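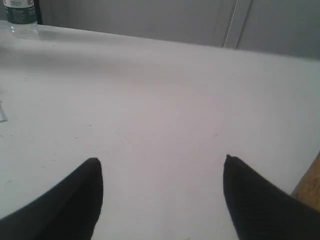
Depth holes on white tabletop, planner rejects every approach
Forum: Manipulation software > Perception and planning
16 replies, 469 views

tessel_k
Running the Prikari stack on a two-arm cell, one camera at each wrist. The first post has the left wrist view with the fingers open over the table. The tabletop is matte white with a soft sheen across the upper third, and the wall behind it is light gray. Stereo returns almost nothing on the table in that band. The collision map fills the holes with "unknown" and the planner treats unknown as occupied, so every pregrasp below 36 mm comes back as START_OR_GOAL_IN_COLLISION.

Things I have tried:
- raising the confidence threshold (more holes)
- lowering it (fewer holes, plus phantom voxels at the table edge)
- spatial filter on, 3 iterations (no change worth reporting)

Is anyone planning against a fitted plane in place of the raw cloud?

mux_and_match
Yes. Fit the plane once, add it to the planning scene as a static box, and crop everything within a few millimeters of it out of the cloud. Unknown space above the box can then be set to free, provided the arm has swept it with the camera at least once.

The clear bottle at the back will still give you trouble. The label returns points and the ridged base does not, so you get an object floating over the table. Extrude it down to the plane or move the bottle.

orbweaver9
I disagree with setting unknown to free. We did that on the Zidthorpe cell and drove a finger into a rim the sensor had missed. Keep unknown as occupied and carve out only the volume the gripper needs.

mux_and_match
Carving is the same assumption over a smaller volume. If the rim is inside the carved region you hit it anyway.

orbweaver9
A smaller volume is the point. Tessel, what are you picking, and out of what?

tessel_k
Red cylinders out of a round woven basket. The basket is the other half of the problem.

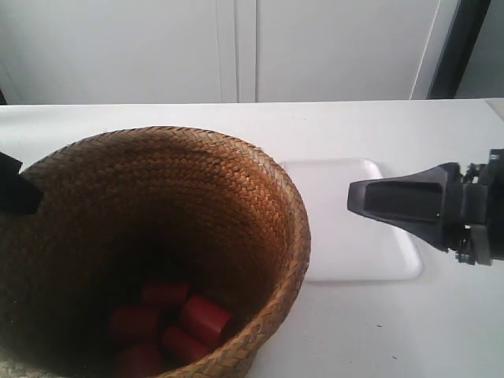
Basket with five cylinders at the bottom, white tray to the right.

The braid has plenty of texture, so the rim and the lit inner wall reconstruct well. The shaded wall is patchy. Cylinder segmentation is fine on the one with its end face toward the light and merges the others into a single blob.

fenwick_ros
Two separate issues. For the merge, stop segmenting instances. Take the highest-scoring grasp on the blob, pick, re-observe. Amus does this by default if you set replan_after_pick.

For the basket, do not use the cloud at all. Measure it, model it as a truncated cone with wall thickness, register the rim ellipse, and put the mesh in the scene.

tessel_k
Tried the cone. It registers, then the basket moves and the mesh does not. The base can end up partly on the tray, and my fit assumes a vertical axis.
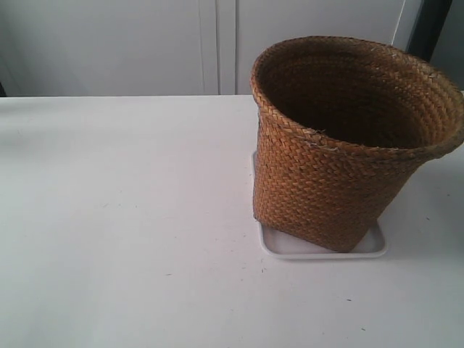 Basket partly on the tray, leaning left.

With the axis locked to the table normal, the modeled wall ends up inside the real opening on one side and outside it on the other.

fenwick_ros
Then unlock the axis. Two more degrees of freedom, and the rim is a thick rolled band, so you have enough points to constrain the tilt. Refit before each pick.

orbweaver9
Refit, and reject the fit if the tilt changes between consecutive frames with the arm stationary. I would also add the tray as its own collision object. White on white, you will not get it from stereo. The Koutsoukos plugin finds it from the shadow edge in the RGB image, but it needs even lighting.

mux_and_match
Or fix the basket to the table and delete half of this thread.

tessel_k
Fixturing is out, the task spec has the basket free to move. I have the plane box in now and pregrasps are planning. Unknown stays occupied outside a carved cylinder above the fitted rim. Tilt is next. Will post the residuals once the refit runs per pick.

orbweaver9
Post the carve radius too.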